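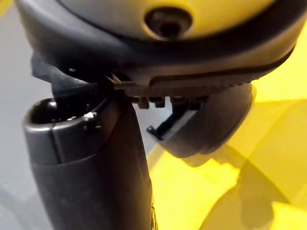 Color coding is the most overused tool in the organization of shared storage. It is cheap and looks decisive on the day it is installed. For separating one thing from another at close range it works very well: a bright yellow dome against a thick black band leaves no doubt about where one part stops and the next begins. Telling a person what something is, where it belongs or who may use it is a different job, and color does it badly. My argument is that color should be demoted in most workshops, stockrooms and school supply areas to a secondary cue, and that written location codes should carry the meaning.

I have spent a good part of my working life setting up parts storage for small operations. The largest was Surkside, a repair workshop with 264 bins in two rooms, where an earlier manager had assigned a color to each category of part. Fasteners were blue, electrical parts were red, plumbing was green, and so on through eleven colors. The key was printed on a card by the door. It was clear, well laid out and complete.

The trouble with any color key is that it has to be learned before it can be used. A person who reads "Fasteners, M6" on a bin needs no training. A person who sees a blue bin needs the card, or the memory of the card. At Surkside the regular staff knew blue and red, guessed at green and ignored the rest. An audit of the 264 bins found 23 with contents from the wrong category, and nearly all of those were in the colors that came late in the list. The two shades of orange accounted for more errors than any other pair.

A defender of color coding will say that eleven colors were too many and that the system should have stopped at five. I agree with the first part. Stopping at five only moves the problem, as five colors can name five things, and no working storeroom holds five kinds of things. The remaining detail has to go on a written label in any case. Once a written label is present and legible, the color has little left to do.
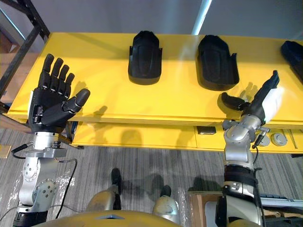
What color can and cannot carry

There are three properties a good storage marking should have. It should be readable by a new person, it should survive repair and replacement, and it should allow growth. Color fails the first for the reason given above.

It fails the second through supply. Bins crack and shelving gets bent. The replacement is bought from whatever is in stock, and the shade offered this year under the name "signal blue" is a fair distance from the one bought six years ago. Paint and plastic also age differently. A powder-coated shelf and a molded bin that matched on delivery will drift apart under the same lamps. After one round of replacements the user has to decide whether a small difference in shade is meaningful, and the fact that the question comes up at all is a defect in the marking.

Growth is the third. Numbers extend without limit. At Geddes, a supply room I set up later, the original plan covered 162 locations and the room now has 291. Each added location took the next code in its bay. No existing label was changed and no key was reprinted. Had the room been color coded, the expansion would have required new categories, and the colors for them would have come from the awkward end of the chart.

There is also the matter of color vision. A sizable minority of men cannot reliably separate certain reds from certain greens. Any system in which a red bin and a green bin differ only in color excludes them, and they will rarely say so. They ask a coworker, or they open both. 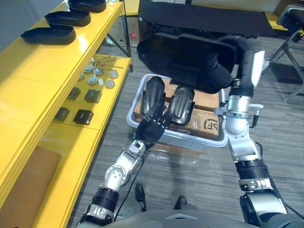 Lighting compounds all of this. Color is normally chosen under daylight or from a screen and then used under tubes of unknown age. I have stood in a stockroom at four in the afternoon and called a bin brown that was ordered as burgundy. Black text on a white label has no such problem – it reads the same at noon and at closing time.

Where color earns its place

A total ban would be wrong. Color is fast, and speed matters for a small number of messages. "Do not use" is one. "Inspect before use" is another. Two colors reserved for these, with the words printed on the tag as well, are worth having, and they are noticed precisely when the rest of the room is plain.

Vendors pull in the other direction. The Fillo catalog sells its bins in sets of eight colors, and the mixed set is priced below eight of a single color. Ikudel does the same with drawer fronts. Neither firm is doing anything improper, but a buyer who takes the mixed set has acquired a color scheme without deciding to, and someone will later assign meanings to it. I would pay the difference and order everything in gray.

The money saved on the mixed set is small. A label printer and a few rolls of tape cost more, and they should come first in the budget.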